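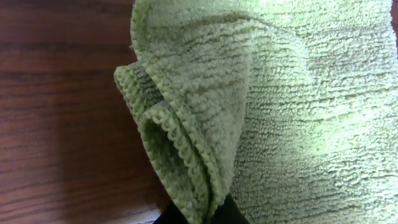 Slide 1. Green microfiber towel, looped edge.

Title: Does the cleaning cloth do what the label says?
Speaker: Yavuz Oral. Slot is after lunch, keep it moving.

Open with the label. Read it out slowly: "Removes 99 percent of everything." Ask the room: everything what? Wait. Someone will say germs. The label doesn't say germs. Let them look at it again.

Say where I stand. I use these cloths at home and I like them fine. My problem is with the claims, and with how many of us repeat them to customers without ever asking where they came from.

Slide 2. The claims
Three brands we stock: Hesell, Ellow, Duman. All three say "no chemicals needed." Hesell then recommends its own spray on the back of the pack. Pause for the laugh, if there is one.
Ellow says the cloth lasts 2,000 washes. At one wash a week, that's more than 38 years. Who ran that test? I wrote to them in March and got a brochure back.

Slide 3. What I'd accept as evidence
A test that names the surface, the soil and the pressure used. A plain cotton rag run next to it. Somebody other than the seller doing the wiping.
Don't get dragged into fiber diameter. If asked, say finer fibers give more surface to hold dirt, fair enough, but that doesn't tell you how clean the counter is.

Slide 4. Our own small trial
Sevim Karakaya set this up, so credit her by name. 50 cloths from the Dotara store, half of them cotton, same greasy stove tops. Staff scored the result without knowing which cloth had been used. (They could probably feel it had been swapped. Say so before someone else does.)
Microfiber did better on glass. On grease with dish soap the scores were too close to call. Sevim thinks there's a slight edge. I don't see it in the numbers, and she is welcome to argue from the floor.

Slide 5. Washing
Fabric softener: every brand says avoid it. Sounds right to me, but we haven't tested it.
Lint: these cloths shed fibers in the wash. Be wary of the filter bags sold as the cure. Same questions apply, same lack of answers.

Slide 6. What to tell customers
"Good on glass, fine on most things, wash it without softener." Stop there. Drop the 99 percent line from the shelf cards.

If time is short, skip slide 5. Questions: expect the one about bamboo cloths. I have a lot to say about bamboo cloths, so keep it to a minute.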